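Search this site Advanced search Go

4.2 Sorting utensils into a caddy

The second chore in the Kendmont set is putting away chopsticks and spoons. We picked it because a child can do it and because our July trials had gone badly on anything thin. The goal is simple to state: every utensil ends up upright in the caddy, and the caddy stays standing. The set holds 686 demonstrations of this chore, recorded with hand-held grippers in homes in Gilton. We kept 144 of them for testing.

Most of the difficulty comes at the start. Chopsticks and spoons lie across one another, and pulling on one shifts its neighbors. A policy has to choose an item that is free enough to lift – usually one near the top – and close on it without dragging the rest along (Figure 3).

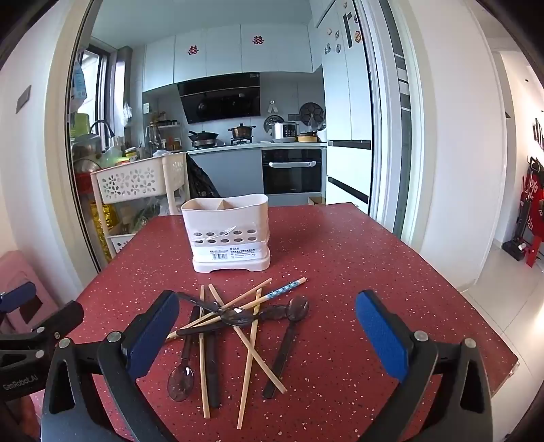

Figure 3. Mixed chopsticks and spoons in front of a white plastic caddy.

Single items are easier but still cost time. A chopstick flat on a table leaves little room for the pads to get under it, so the fingers have to come in from the sides and close evenly. When one pad arrives first, the stick may roll or slide. The Brestlow policy handled this by slowing down over the last part of the approach. Our baseline did not slow down, and it lost more sticks than spoons. We gave each attempt a limit of 30 seconds, which people rarely needed and both policies often used up.
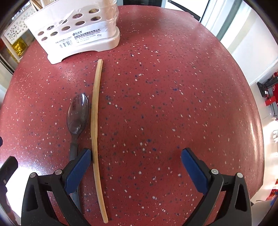
Tjoa objected to the time limit when reading a draft of this section, saying that a home user would gladly wait if the drawer got filled in the end, and that a slow machine should not be scored the same as one that drops things. We now report slow finishes and drops separately.

Neither policy is ready to do this chore unattended.

Related articles
Grasping thin objects on flat surfaces
Folding towels with two arms
Shelf restocking in small shops

We use cookies to improve your visit. Accept Manage settings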